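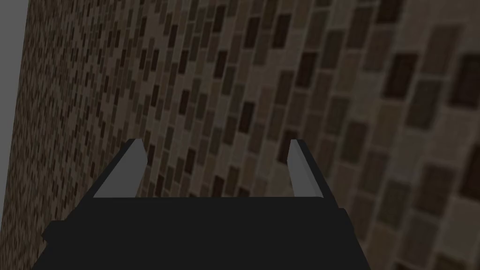
Mariama Alhassan asked for the mortar joints to be moved up the list this time, ahead of the gutters, and for each item to carry a comment even where the answer is OK. Both changes are made below. Her other point was that "fair" means different things to different people, so the ratings are now OK, WATCH and REPAIR only.

**Cundthorpe building, exterior masonry and drainage check**
Checked by: Saskia Tipoki
Month: June
Start: 8:20 a.m., dry, light wind
Access: ground level, ladder at the rear, binoculars for anything over 20 feet

## 1. Brickwork and joints

- [x] **Bulging or leaning, all elevations.** OK. String line held against the long wall at knee and shoulder height. No change from last year's readings.
- [x] **Stepped cracks at openings.** WATCH. One at the north stair window, running down from the left end of the sill through four courses. Hairline. Pencil marks put at both ends with the month beside them. If it passes either mark by the fall check, call the engineer.
- [x] **Mortar joints, ground to shoulder height.** REPAIR. Soft along the loading side between the meter cupboard and the downspout. A key goes in half an inch with light pressure. Repoint with lime mortar, same as the 80 feet done before. Do not let anyone use the gray bagged mix left over in the store; it is too hard for this brick.
- [x] **Mortar joints, upper wall.** OK from the ladder at the rear. Front seen through binoculars only, so treat this as a partial check.
- [x] **Spalled faces.** WATCH. Worst near the ground at the loading side, where salt gets thrown down in winter. Sand or grit next winter, please.
- [x] **White staining.** WATCH. Below the second-floor sill at the rear. Brushes off dry. Came back after last year's cleaning, so water is getting in above it. See 2.3.

## 2. Sills, caps and flashing

- [x] **2.1 Parapet caps.** OK. None rock when pushed. Sealant at two joints is starting to pull away on one side.
- [x] **2.2 Chimney flashing.** Not checked. Needs roof access, and the hatch padlock key was not on the board. Carry over.
- [x] **2.3 Window sills, slope and drip groove.** REPAIR. The rear second-floor sill has its groove painted full. Scrape it out before anything else is spent on the staining.
- [x] **2.4 Lintels.** OK. Surface rust on the steel over the side door. Wire brush and prime when the door is next painted.

## 3. Gutters and ground drainage

- [x] **Gutters clear.** REPAIR. Front is fine. Rear is nearly full of maple seed at the low end. Cleared what could be reached.
- [x] **Downspouts fixed and joined.** REPAIR. Bottom bracket gone on the loading side. The pipe swings and the joint leaks onto the same wall as the soft mortar. Fix this before repointing.
- [x] **Ground slopes away from wall.** OK except at the flower bed, where soil is now over the weep holes. Dig back 6 inches.
- [x] **Weep holes open.** WATCH. Two blocked behind the bed, the rest open.

## 4. Site safety during the check

- [x] Ladder inspected, feet on firm ground, tied at the top.
- [x] Sidewalk below the ladder coned off.
- [x] Eye protection worn when raking joints.
- [ ] Second person present for the whole check. Mariama had to leave at 10:15. The ladder was put away after that and the remaining items were done from the ground.

## 5. Work and cost

| Item | Who | Estimate |
|---|---|---|
| Downspout bracket and joint | In house | $80 |
| Clear rear gutter | In house | none |
| Scrape sill groove, dig back bed | In house | none |
| Repoint loading side | Prolis | $967 |
| Sealant at parapet caps | Prolis, same visit | $300 |

The Prolis price is for hand raking. They offered a lower one with a grinder and I said no, as the last grinder job cut into the brick edges by the meter cupboard and those are the ones now spalling.

Mariama's note, added after: *agree on the grinder. Ask them for a sample patch and let it cure before they do the rest. I'll look for the hatch key.*

Open from this check: 2.2, and the front upper wall from a ladder.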